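Equipment budget (small-scale manipulation work)

From the Narkix household robotics wiki. Category: Planning and purchasing. Main author: Zlata Kuzmenko, with corrections from Petro Derkach.

An equipment budget, in the sense used on this wiki, is the list of everything a small group has to pay for before and during a run of hand-held gripper work, plus the stuff it forgot. I've written three of these now and got the first one badly wrong, so this article leans on my own experience more than an encyclopedia probably should. Petro keeps telling me to take the "I" out. I keep putting it back in!

What goes in it

I split mine into hardware, spares, props and space. Hardware is the grippers and whatever records from them. Spares are fingertip pads, pivot pins, screws, cables and batteries. Props are the objects you handle. Space is the room itself, and if you're working in somebody's home (we nearly always are) it still deserves a line, even if what you write there is lunch and a cleaning bill.

Hardware takes the biggest bite, so everybody argues over it and then waves the rest through. On our Arness plan we spent an entire evening on how many grippers to buy and then gave props one line with a round number next to it. The round number was 100 dollars. It lasted until the second grocery trip.

Single or paired grippers

A single gripper is fine for pick-and-place: one object, one destination, done. Once you want to hold a box steady while something goes into it, or open a bag, you're shopping for a pair, and a pair costs more than double in practice (two chargers, two sets of spares, a bigger case to carry it all in). My advice is to write down the tasks first and price the tools after. Daryna Savchuk does it the other way around and gets away with it, but she has a bigger budget than I do.

Props and the packing task

Packing groceries into a box is the task I'd price first. The items are cheap, you can buy them anywhere, and they come in all sorts of shapes and stiffnesses.

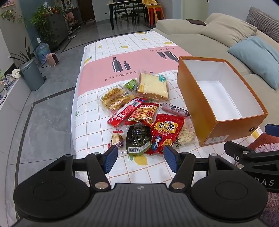 Snacks, sliced bread and an open orange box on the lemon tablecloth 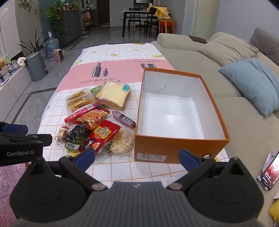 Food gets used up, and that's the part people miss when they plan. Bread squashes, thin film tears, and anything crunchy turns to crumbs inside the bag after enough squeezing. I treat groceries as a consumable and plan on replacing the whole set every 12 sessions, with soft bread swapped sooner. Boxes last longer, but the corners go, so I buy them in threes from the same batch. If a box gets discontinued halfway through a project you'll wish you had too.

For the Cillemness run I planned 34 sessions, which came to three sets of groceries on paper. We bought a fourth as a cushion and used every bit of it. I now put the cushion in from the start and call it "breakage," and it gets approved without questions.

Spares

Finger pads wear before anything else, in my experience. Order a full replacement set with the grippers and store it in a labeled bag (unlabeled ones wander off). Pins and screws cost next to nothing, and a missing one can still stop a whole afternoon, so I buy a small bag of each size. Ask the supplier about delivery times on pads before you sign. Vakulenko, our usual parts shop, slows down a lot in December, and I've learned to get that order in early.

Renting, borrowing, buying

Renting makes sense for a trial. Hryhorii Kobzar worked out our break-even at 3 months, and his spreadsheet is linked from the talk page. Your rates will differ, so please put in your own before quoting him. Borrowing is lovely while it lasts, but write down who pays for a cracked housing, and do it before the case leaves the building.

Open points

Štěpánka Jurčo has asked for a section on insurance, and I don't know enough to write it. The storage section is also missing. If you have real receipts for data drives, add them to the talk page and I'll fold them in with the next edit.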